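Chapter 7
Everyday Work and the Machine

Chapter Outline
7.1 What counts as a chore
7.2 Reach, grasp, and contact
7.3 Learning from people who do the work
7.4 Measuring whether a job is finished
7.5 Cost, safety, and the place of the worker

Learning Objectives
After studying this chapter, students should be able to:
Distinguish between a fixed industrial task and an open household or shop-floor chore.
Explain why contact with a surface is harder to control than motion through open air.
Describe how demonstrations by people are used to train a machine.
Judge a published success rate by asking how the test was set up.

Introduction

For many years, the automated factory has served as the public picture of what machines can do. A welding arm repeats the same path thousands of times a day, and the part it welds arrives in the same position each time. The engineers who plan such a line remove as much variation as they can before the machine is switched on. Fixtures hold the part. Guards keep people out. The arm performs well in large measure because the surroundings have been arranged to suit it.

Chores are arranged to suit people. A shop assistant who is asked to wipe down a counter, clear a board, or put tools back in a drawer receives very little instruction. The assistant decides where to begin, how hard to press, and when to stop. If an object has been left in the way, it is moved. None of these decisions is usually written down, and most workers would have difficulty explaining how they make them.

This chapter considers whether machines can yet take on work of this kind. The answer depends on the chore, on the place, and on the standard to which the work is held. Vacuuming a level floor has been sold as an automatic function for years. Folding mixed laundry, loading a dishwasher, and sweeping a crowded workshop remain difficult outside controlled trials. Between these lies a large group of short, plain tasks that a machine can perform some of the time.

Clearing a whiteboard belongs to that middle group. The board is flat and fixed in place, and the eraser has a simple shape. The task nevertheless requires a secure grasp, a steady approach, and continuous contact along a path that depends on where the writing is. If the eraser is pressed too lightly, marks remain. If it is pressed too heavily, it may turn in the grip or stop moving altogether. Glare from overhead lights can hide faint marks from a camera, and a stroke that looks complete from one angle may prove incomplete from another.
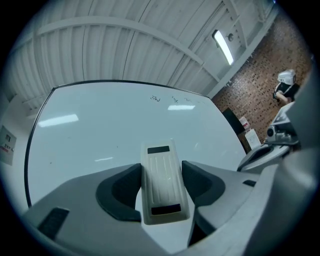
Researchers describe tasks of this type as contact-rich. In free motion, a small error in position has little effect, and the arm can correct itself along the way. In contact, an error of the same size produces a force, and the force may move the tool, the object, or both. Section 7.2 introduces the methods used to manage such forces, including soft finger pads, wrist sensors, and control programs that allow the arm to yield slightly when it meets resistance.

A second difficulty is instruction. Writing a separate program for every chore is slow, and the program often fails when the room changes. Many groups now begin with people instead. A person carries out the task a number of times while the motion of the hand or tool is recorded along with camera views, and a model is trained to produce similar motion when it is shown a similar view. Section 7.3 examines this approach and its limits. A model trained in one room may lose much of its skill in another, and demonstrations given by a single person tend to carry that person's habits.

Opening Case: The Kundale Workshop

Kundale, a maker of cabinet hardware, began a trial in February at its smaller workshop. The company wished to learn whether a mobile arm could take over the tidying done at the end of each shift. Managers drew up a list of 13 chores with the help of the floor staff. The list included wiping benches, emptying parts trays, returning hand tools to a rack, and clearing the planning board. The arm was supplied by Lapointe, and the training software, known as Reso, was licensed separately.

After 8 weeks, the company judged that 7 of the chores could be left to the machine if a worker was present in the building. For the others, staff reported that checking and correcting the result took as long as doing the job by hand. The planning board was among the chores that caused disagreement. The arm cleared it well, but it could not tell which notes were meant to stay. Workers answered by drawing a line down the board and keeping permanent notes on one side of it.

The change was small, and it is typical of what happens when automation enters a workplace. Part of the difficulty was solved by the machine and part by the people who adjusted the room around it. Kundale kept 2 of the remaining chores under review and returned the rest to the regular shift.

Questions to Consider While Reading

Which parts of the Kundale trial tested the machine, and which tested the arrangement of the workshop?
How should the time spent checking a machine's work be counted in its cost?
Who should decide that a chore has been done well enough?

Key Terms
chore, contact-rich task, compliance, demonstration, end effector, grasp, success rate, supervision

7.1 What Counts as a Chore

The word "chore" has no fixed technical meaning. In this book it refers to a short, recurring task that keeps a place in working order and that is normally done without written instructions. The definition covers work in homes, shops, schools, and small factories. It leaves out production work, in which the product itself is the purpose of the activity, although the same tools and motions may appear in both.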